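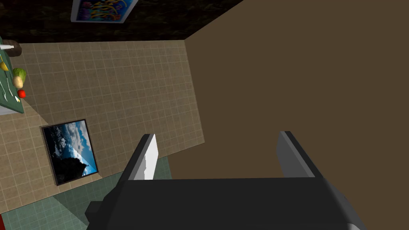

Teaching with Mivo: Frequently Asked Questions

Welcome, and thank you for thinking of teaching with us! We put this page together from the questions that land in the Havthorpe inbox most often, and it has grown quite a bit over time, so please feel free to skip to the part you need. If you are brand new, you may want to read the first few answers and then go try the practice room, which will teach you more in ten minutes than we can in several pages.

Getting started

What would I be doing, exactly?

You would be steering a robot in a simulated room and carrying out small household tasks with it while Mivo records your movements. We call each recording a demonstration. You might pick up a piece of fruit and set it somewhere else, or move an object off the floor, or just bring a gripper neatly up to something and stop. The recordings are then used to train a robot to do the same kind of task by itself. You are the one showing it how, in much the same way you would guide a child's hand around a spoon.

Do I need to know anything about robots?

Not a thing. Some of our best teachers came to us from piano lessons, sewing, and long-haul trucking. If you can be patient with a slow pair of hands that aren't your own, you will do well.

Is there a real robot moving somewhere while I do this?

Not in the home program. Everything you steer from home lives inside the simulator, so you can bump the furniture and nothing will come to harm. We do have real arms at the Havthorpe workshop, where teachers take hold of the arm and move it through a task by hand. You can sign up for those visits once you have 200 accepted demonstrations to your name.

How old do I have to be?

Eighteen for the home program. Younger family members are welcome to look over your shoulder, but please don't hand over the controllers during a recorded session.

Equipment

What do I need at home?

A reasonably recent computer, a wired internet connection if you can manage one, and either a keyboard and mouse or a pair of Zatik hand controllers. The keyboard is fine for the single-gripper lessons. For anything with two arms you will want the Zatiks, and I say that as someone who stubbornly tried it the other way for most of a month.

How do I get the Zatik controllers?

We lend them out. There is a deposit of $79 for the pair, and you get it back when they come home to us in working order. Please keep the box! It has the foam cut to the right shape, and the controllers travel badly without it.

My gripper drifts when my hands are still. Are the controllers broken?

Probably not. Set both controllers flat on a table, open the Mivo menu, choose Level Hands, and wait for the two tones. If the drift comes back within the same session, change the batteries and level them again. After that, write to us and we will swap the pair.

Can I use a laptop trackpad?

You can, and a few people do, but the wrist rotation is very fiddly that way. A plain mouse with a wheel makes life much easier.

The rooms

What is the Chiba room?

Chiba is the room nearly everyone works in first, and it is the one you will see on this page. It has tiled floor, framed pictures, and a green surface set out with things to eat, among them a leafy green head of something and a little yellow fruit. There are 54 tasks written for it at the moment. Many of them start from the food, as it gives you a nice mix of shapes to practice on, and the thin white utensils are there for when you feel brave.

Why is there a picture lying on the floor?

The room is rearranged a little at the start of every session, and things don't always begin where a tidy person would put them. In the single-gripper view you may find a framed landscape with a cloudy sky down on the beige tiles. Unless your task card mentions it, leave it where it is and go about your work. Robots that have only been taught in perfect rooms tend to get flustered in ordinary ones.

A big brown surface is blocking half my view. What should I do?

Stop first, before you do anything else with your hands. A plain brown surface taking up that much of the screen means you are likely very close to something, and it is hard to judge the distance when there is so little detail on it. Back up slowly until you can see an edge, and then turn toward the open floor. You don't need to restart the recording for this. A careful retreat is a useful thing for the robot to have seen.

Can I ask for a different room?

Yes, after you have finished the warm-up tasks in Chiba. Just put a note in the comments box at the end of a session.

Using one arm or two

How do I know whether my task uses one arm or two?

The task card will say so at the top, and the view changes too. In the one-arm lessons you look down over a single gripper with its two fingers pointing away from you. In the two-arm lessons the robot's gray body sits low in the middle and an arm reaches forward on each side of it.

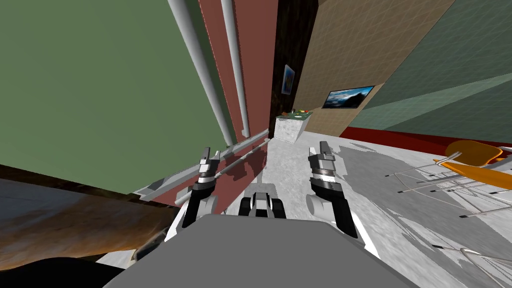
Chiba room, two-arm view, with the long gray rod at the left gripper.

My whole room is tilted! Did I do something wrong?

You are fine. The two-arm view can lean over quite sharply, with the floor climbing toward one side, and it makes almost everybody a little queasy the first time. Pick one thing to steady yourself by. I like the wall-mounted TV or the small framed picture beside it, but any straight edge will do. Then think of your movements in terms of the grippers and let the room lean as it likes. If you still feel unwell, please stop for the day. There is a setting called Calm View that slows the turning, and many teachers leave it on for good.

How do I handle something long, like the rod?

Slowly, and with an eye on the far end. The rod is a flat bar near the gripper and thins out to a shaft farther along, so it is easy to watch the thick part and forget how much more of it there is. The red brick wall has white pipes on it, and a hasty swing in that direction can bring the tip right up to them. Before you close your fingers, check that they are really on either side of the rod. From some angles a gripper resting against an object looks a great deal like one holding it. A small lift will tell you which it is.

What should my other hand do when the task only needs one?

Keep it upright and quiet. Try not to set the controller down in the middle of a recording, as the arm will follow it all the way to your desk.

Should I pick up the orange chair?

Only if the card asks you to. The chair lies over with its thin metal legs sticking out, and those legs are just the sort of thing you clip on your way past. Give it a wide berth and take the open floor.

Making a good recording

How fast should I go?

About half as fast as feels natural. Most newcomers rush the last little bit before the grasp, and it is the part the robot most needs to see clearly. Pause with the fingers open, make sure you are lined up, and then close.

I made a mistake halfway through. Should I delete it?

Please don't! If you dropped something and picked it up again, keep going and mark the session Recovered when you save it. We are always short of those. Delete a recording only when the program froze or you had to get up and leave — the doorbell, the dog, supper boiling over.

How many times should I repeat the same task?

Five in one sitting is plenty. After that your hands start to do it on their own and every try comes out the same, and we would much prefer a bit of variety. Come at it from the left once, or take the longer way.

How many demonstrations does a task need before the robot can learn it?

It depends so much on the task that I hesitate to give a number, but our current goal for each of the food tasks is 1450, shared among all the teachers. So please don't feel it all rests on you.

Saving, privacy, and getting help

What gets saved?

The movements of your controllers or mouse, the simulated view, the task name, and the time of the session. Your microphone and webcam are never switched on by Mivo.

My session didn't upload. Is it lost?

Almost certainly not. Mivo keeps a copy on your computer and tries again the next time you open it. Leave the program running for a few minutes after you finish, and look for the green check mark beside the session.

When can I reach somebody?

The help desk answers from 9 a.m. to 6 p.m., Havthorpe time. We close for two weeks in September to move everything to the new version of the simulator, and sessions you record in that stretch will be reviewed when we are back. Do include your task name and whether you were using one arm or two when you write.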